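Sirik Tenant Services
A short thread for residents on floor coverings, wall coverings and move-out cleaning. Please read to the end before you contact the office. 1/12

The revised surface care policy takes effect in April 2021. It applies to all 61 units in the Sirik building and to the shared rooms on the ground floor. 2/12

Residents may lay their own mats, rugs and vinyl sheets over the existing floors. No written request is needed. Coverings may not be glued, stapled or nailed down. 3/12

Removable wallpaper and wall panels are permitted on up to two walls per room in the units. Residents must keep the product label or receipt. The office will ask for it at move-out. 4/12

Shared rooms follow a separate schedule. Wall coverings in those rooms are chosen by the management office, and residents should not add to them or trim them. 5/12

Patterned mats and brick-pattern walls.

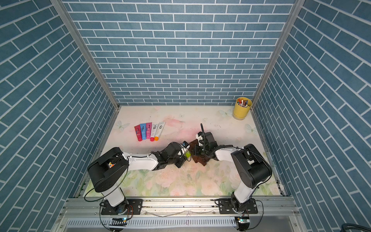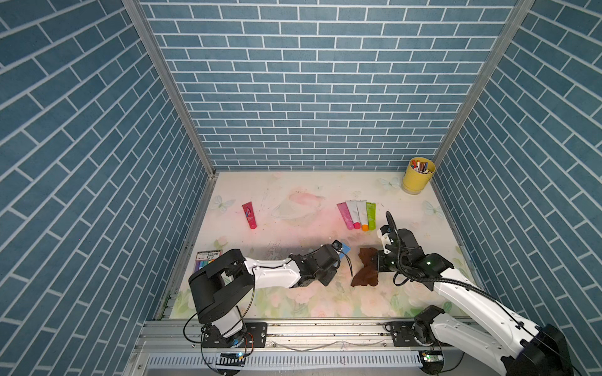
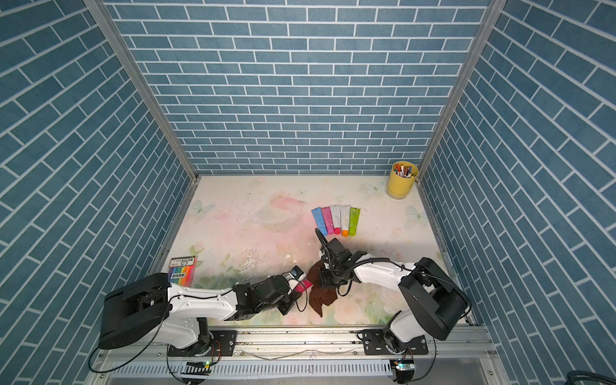 Stains on printed mats should be treated with mild soap and a soft cloth. Bleach is not allowed on any floor in the building, including the laundry area. Several claims last year involved bleach that ran under a mat and reached the boards. 6/12

Mats should be lifted and aired once a month. Residents who find dark spots or soft boards underneath should report them the same day through form 979. Damage reported promptly is not charged to the resident. 7/12

We have received questions about rubber backing. Rubber-backed mats can discolor the finish in the older units on the Tosh Street side. Felt or cotton backing is accepted in every unit. 8/12

The damage deposit remains at $1000. Deductions for floors and walls are now listed line by line on the move-out statement. A resident who disagrees with a deduction may ask for a second inspection. 9/12

Second inspections are carried out by Hwa-young Yoo, Building Standards. Requests must be in writing and must include the unit number and the move-out statement. Photos are welcome but not required. 10/12

Adhesive left behind by wall panels should be reported before any attempt to scrape it. Bonifacio Sepúlveda in Maintenance can lend a heat tool and a plastic scraper at no cost. Both must be returned within two days. 11/12

Printed copies of the policy are available at the front desk in English, Spanish and Korean. Replies to this thread are not monitored. Please use the resident portal or call the office during posted hours. 12/12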